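Review: the Pamivus two-arm teleop kit, after a month of teaching it kitchen chores

I've wanted a pair of arms I could drive by hand ever since I saw a friend's single-arm setup stack cups, and the Pamivus kit is the first one that fit both my bench and my savings. You get two leader arms (the ones you hold), two follower arms (the ones that do the work), mounts, power supplies, a foot pedal and a license for Sindow, the recording software. I also bought the Presen camera bundle, which adds a head camera and a chest camera. All of it came in one very heavy box on a Thursday, and I had both arms moving before bed!

First, the feel, because that's what sold me. The leader arms are light and beautifully balanced. You slide your fingers into the loops, press the pedal, and the followers wake up and go where you go. There's a tiny delay if you whip your wrist around quickly, but at the slow, careful pace you use for recording I stop noticing it within a minute or two. My shoulders were sore for the first few evenings. Then I lowered my chair, and that helped more than any setting in the software.

I began with the easy stuff from the quick start guide: blocks into a bowl, a cloth folded in half, a lid on a jar. Those went well and I got a bit smug. So I moved on to the microwave, which I'd been saving up as the real test. It sounds like nothing. Press the release, get hold of the door, swing it open. Try it through a pair of arms with no sense of touch in your own fingertips, though, and you find out how much you normally do by feel.

The release is low on the panel, so the right arm has to come in underneath its own wrist, more or less, and push straight back. Come in at an angle and the tip skates off. Push too hard and the whole oven wants to scoot toward the wall (I put grippy shelf liner under the feet later on, highly recommended). The door needs the left arm waiting close by, then hooking the edge and drawing it out in a wide arc. The arc is the hard part. My first dozen tries were all little jerks, and you can see every one of them in the playback.
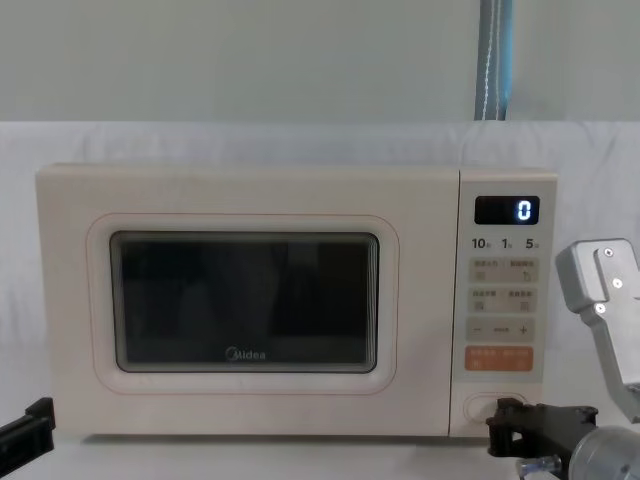
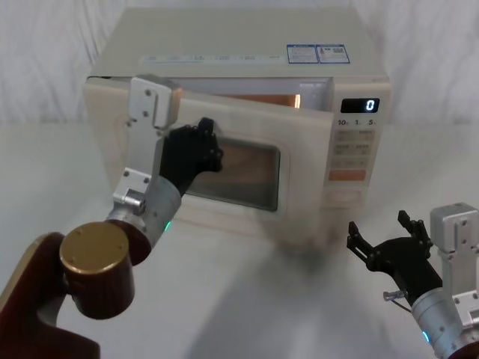

Two views from my microwave recordings: the right arm down at the release button in the first, the left hand on the open door in the second.

What I love is how quickly you improve. By the end of the first weekend I was doing the whole thing in one smooth motion, and by the second I had 171 recordings. I threw out the sloppy ones and kept 107. Sindow makes that sorting easy: each take shows up as a strip with all the camera views lined up, you scrub through with the arrow keys, and one tap marks it keep or toss. I did most of mine on the couch with a cup of tea. You can trim the dead time off the front and back too, which I needed badly, as I have a habit of pressing the pedal and then thinking for a while.

The camera bundle is worth the extra money. The chest view gets you right in close to the panel, and the head view gives you both arms and the tabletop. I tried a training run on each by itself and neither did as well as the pair. Do put a plain cloth up behind your work area. Mine is an old white bedsheet, and the difference between that and my cluttered shelf was bigger than I expected.

So, does it learn? Yes, with patience. I trained on the kept takes overnight, and the next morning the arms opened the door on their own 7 times out of ten. I cheered loudly enough to scare the dog. The misses were nearly all at the button, where it would stop just short and sit there. I recorded more takes starting from odd positions and that cleared up a good part of it. Move the oven a hand's width to one side, however, and it gets confused again, so plan on recording plenty of variety if you want it to cope with a messy kitchen.

Now the grumbles. The cables between the arms and the control box are too short, and the extension set is sold separately, which annoyed me. The printed manual skips the calibration step for the head camera entirely; you'll find it in the help menu under "View setup," of all places. The grip on the left leader arm worked loose twice until I tightened its set screw with a better hex key than the one in the box. And Sindow saves everything to the system drive unless you tell it otherwise. Two-arm recordings with several cameras eat space like crazy, so change that on day one.

Support was great, I have to say. I bought through Lyons, and when one of my power supplies arrived with a bent pin they mailed a new one right away and didn't ask for the old one back.

The kit was $2000 before the cameras. That's a lot for a hobby, and if you only want to try out teaching by demonstration, a single arm will get you a long way. But doors, drawers, jars, bags, anything where one hand holds while the other works, all of that opens up with the second arm. I've got a toaster oven lined up next, with a door that drops down instead of swinging out, and I've already cleared my Sunday for it.

Four and a half stars. Half a star off for the cables.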